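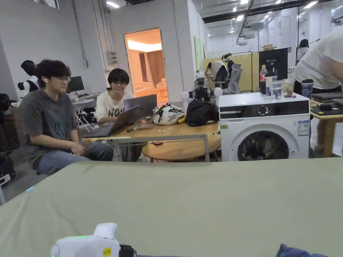
Can we leave the cotton cloths in the machine overnight after the short wash?
Better to take them out the same evening, otherwise they get a stale smell and we must wash them again.

May, afternoon. Notes on washing, for Nabila and me.
Bamasik cotton, 7 pieces, short programme, 20 degrees. The dark blue ones go separately, they gave colour last time. Taner Ekinci says 100 ml of liquid is too much for such a small load. I will try with half.
Drinks on top of the washer: please move them before the spin starts.
To do: ask Zirstead for the price of the green table cloth, second piece.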